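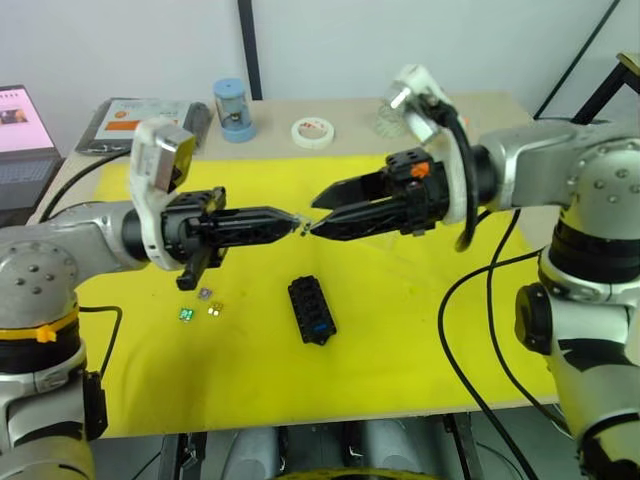

Scratched clear plastic can usually be brought back by hand with wet-and-dry paper and a bit of polish. The method suits storage boxes, display covers and instrument lenses made of acrylic or polycarbonate. Set up near a window or a good lamp and put down a plain sheet first. A bright colour is easiest to work over, and yellow like this one makes fine white marks stand out. Allow an evening for a small item.

What you need
Wet-and-dry paper in 2000 grit, plastic polish, two microfibre cloths, dish soap, masking tape and a bowl of water. We used a Zedisent polish, but any one labelled for clear plastics will do. Don't use toothpaste.

Step 1. Wash
Empty the item if it opens. Wash in lukewarm water with a drop of dish soap and rinse well. Grit left on the surface will put in new scratches. Skip methylated spirits and window cleaner, as both can craze acrylic.

Step 2. Check the damage
Tilt the piece under the light and run a fingernail across it. Marks you can see but can't feel will normally polish out. Fine white scratches running every which way, with some haze, look like those on this clear case. 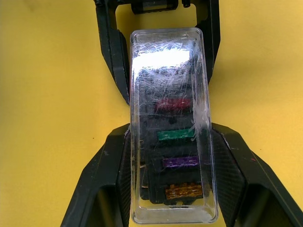

Step 3. Sand
Tape off any printing or labels. Wet the paper, add soap to the bowl and sand lightly in one direction, then across it. Rinse often. Stop when the surface is an even grey.

Step 4. Polish
Put a small dab on a damp cloth and rub in circles for 2 minutes. Wipe off with the second cloth and repeat until clear. Edges and raised rims take longer, so wrap the cloth over a fingertip.

Last updated Oct 27, 2025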